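Last updated October 2024. Applies to Molness dry-erase and matte projection boards, all sizes.

## Ordering and sizes

**What is the smallest order?**
One board. Orders of 24 or more ship on a pallet and need a street address with truck access.

**Can I get a board cut to a custom width?**
Yes, in the Rilla range only. Send a drawing with finished dimensions in inches. Custom boards can't be returned unless they arrive damaged.

## Mounting

**Which wall anchors do I need?**
For drywall, use the toggle anchors in the hardware bag. For brick or concrete, use masonry anchors, which are sold separately. Don't mount on plaster without locating the studs.

**Can two boards be butted together?**
Yes. Leave a 2 mm gap at the joint. Boards fitted tight can bow when the room warms up.

**Does the wall have to be flat?**
Check it with a long straightedge. Shim any low spots behind the rail before hanging the board.

## Surface and cleaning

**What is the difference between gloss and matte?**
Gloss erases more easily and reflects ceiling lights and projector lamps. Matte cuts glare and holds on to more ink. If the board is used mainly for projection, order matte.

**How do I clean a matte board?**
Wipe with a damp microfiber cloth, then a dry one. Avoid melamine sponges and abrasive powders; they polish the surface and leave shiny patches. For old marker, use isopropyl alcohol on a cloth, never sprayed directly on the board.

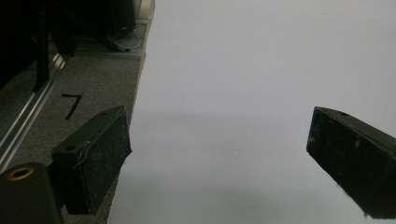 ## Warranty and claims

**How do I file a claim?**
Email the order number and a photo of the label on the back. Claims in the US and Canada go to Yupin Thepsuriya, all others to Matúš Skála at the Brisov office.

**Is ghosting covered?**
Only on gloss boards.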